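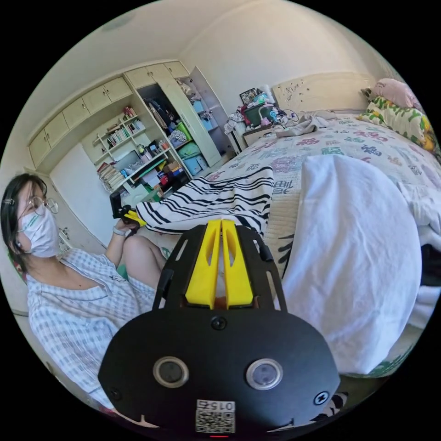
Home | About Us | Services | Areas | Contact

About Varkura Home Care

Varkura is a household help company based in Nevport. We fold laundry, make beds and put bedrooms back in order for families, older people and anyone who has fallen behind on the housework.

We started with one client and a weekly laundry visit. Today we look after 80 homes in Nevport and the Shojaei district. Most are apartments where the bedroom also has to serve as the linen closet and the ironing room.

A standard visit covers one bedroom. We sort what is on the bed into towels, clothes and bedding, fold it, and put it where you keep it. Then we straighten the quilt and pillows. Bedside cabinets are dusted around your things. We do not throw anything out, and we do not open drawers unless you ask us to.

New staff complete 40 hours of training before they work in a client's home. Much of that is spent on towels and quilts, which take up the most room when folded badly.

Visits can be booked weekly or every two weeks. We do not work on Sunday.

Filed under: Our Company, Laundry & Linens

Comments (3)

bluekettle: Do you do fitted sheets? Mine end up in a ball.

Varkura Home Care: Yes, they are part of the standard visit.

m_harbor: They did my mother's room in April. Very tidy, and her photos stayed put.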